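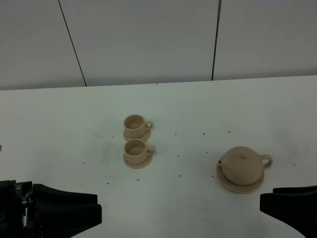
**Robotik-AG Rindik deckt den Teetisch**

Die Robotik-AG der Gesamtschule Rindik tritt im Mai beim Schülerwettbewerb Pladska an. In der Kategorie Haushalt müssen zwei Roboterarme gemeinsam Tee servieren: Kanne anheben, über die Tassen führen, wieder auf den Teller stellen. Gewertet werden Zeit und Genauigkeit, für einen Durchgang sind bis zu 300 Sekunden erlaubt.

Das Team heißt Udon und trainiert seit dem Winter im Werkraum. Geübt wird ohne Flüssigkeit. In der Vorrunde kam die Gruppe auf 78 Punkte, das reichte für die Endrunde in Yimer. Dort treten 59 Mannschaften an.

»Die Henkel der Tassen sind klein, da muss der Greifer fast genau stimmen«, sagt Eulalia Painemal, die in der zehnten Klasse ist und die Steuerung programmiert. AG-Leiter Pirmin Eder will bis zur Abreise vor allem das Absetzen der Kanne üben lassen.

Wer zuschauen möchte, kann nachmittags ab 15 Uhr in den Werkraum kommen. Eine Anmeldung ist nicht nötig.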